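How can a bike go faster when you're not pedalling?

I get asked this more than anything else when I'm helping out at our pump track in Skundham, and it's usually by somebody who has just watched a kid fly past with their feet completely still. No motor, no pedalling, no big hill. So what's pushing them along?

You are! Well, your arms and legs are. It's called pumping and I think it's the best trick in all of cycling, because you can learn the start of it in one morning and still be getting better at it when you're as old as I am.

First, what is a pump track?

It's a loop of smooth bumps and banked corners. Some are made of dirt and some are covered in tarmac. The bumps are called rollers, and the banked corners are called berms. Ours is a dirt one, 60 metres for a full lap, and it was dug mostly by Leif Ingvarsson with a very old digger and a lot of biscuits. The one over at Clandel is tarmac, so you can ride it the minute the rain stops (we have to wait for ours to dry out or we'd leave ruts all over it).

The swing trick

Have you ever been on a swing and made it go higher all by yourself, with nobody pushing? You lean and you tuck your legs at just the right moments, and each swing goes a bit further than the last. If you wriggle about at the wrong moments, you just sit there looking silly and the swing slows down.

Pumping a bike is very much the same idea. Your body moves at the right time, and the energy from your muscles turns into speed.

What your body does

Imagine you're rolling towards a bump. You're standing up on the pedals with both feet level, one in front and one behind, and your knees and elbows are bent a bit. Your bottom is off the saddle and it's staying off!

As the front wheel starts climbing the bump, let the bike come up towards you. Your arms bend, then your legs bend, and the bike folds up underneath you. You want to feel light. If you stay stiff like a plank, the bump has to lift your whole body up, and that uses up your speed.

Then you go over the top and the ground drops away. Now you push! Straighten your arms to press the front wheel down the far side, and then your legs to press the back wheel down after it. You want to feel heavy.

Light going up, heavy going down. I say it out loud while I ride, and yes, people look at me.

Why does the push work?

This bit is slightly harder, so read it twice if you need to. When you push down on flat ground, the ground pushes straight back up at you. That doesn't make you go anywhere, it just squashes your tyres for a second. The far side of a bump is a slope, though, and a slope pushes back at an angle. Part of that push goes up and part of it goes forwards. The forwards part is your free speed.

Except it isn't really free. You paid for it with your arms and legs, and you'll find that out after two laps. Ivana Leiva, who is ten and much fitter than me, managed nine laps in May without turning the pedals once, and then lay on the grass and wouldn't talk to anyone.

What about the corners?

You can pump those too. A berm is tipped up so that you can lean over with the bike and your tyres still grip. Look at where you want to come out, stay low on the way in, and press through your feet as you go round. The most common mistake is staring at the front wheel. Your bike tends to go where you look, so if you look at the floor, well.

Does the bike matter?

A bit. Small wheels and a stiff frame make it easier, so lots of people use a BMX or a dirt jump bike. If your bike has squashy suspension at the front, it soaks up some of your push before it gets to the ground, and you have to work harder. Fermín Domínguez rides ours on a great big mountain bike and goes round perfectly well, puffing like a steam train. Put the saddle right down whatever you ride. Pump the tyres up fairly hard too, but never past the number printed on the side.

You need a helmet that fits, and gloves are a good idea, since hands always seem to reach the ground first. I wear knee pads as well. Mine smell awful.

Something to try

Pick the smallest rollers you can find. Pedal up to the first one, get your feet level, and count how many bumps you roll over before you stop, without pumping at all. Then go back and try again from the same place at the same speed, being light and heavy this time. You may only get one extra bump to begin with. One is brilliant! Have a rest and go again.

If it feels as though nothing is happening, you're probably pushing too early. Nearly everybody does. Wait until the front wheel is over the top, then press. And don't bob up and down like you're on a trampoline — your head should stay at nearly the same height while the bike moves about beneath you. Aldana Gaete tells her group to pretend there's a low ceiling above them, and it works better than anything I've come up with.

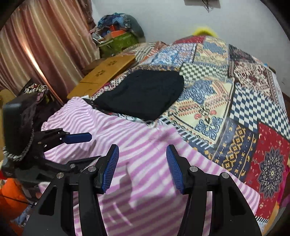

Once you can get round a whole lap that way, turn your bike and ride the track in the other direction (check that it's empty first, please). It feels like a completely new place, and your weaker corner becomes the one you have to practise next.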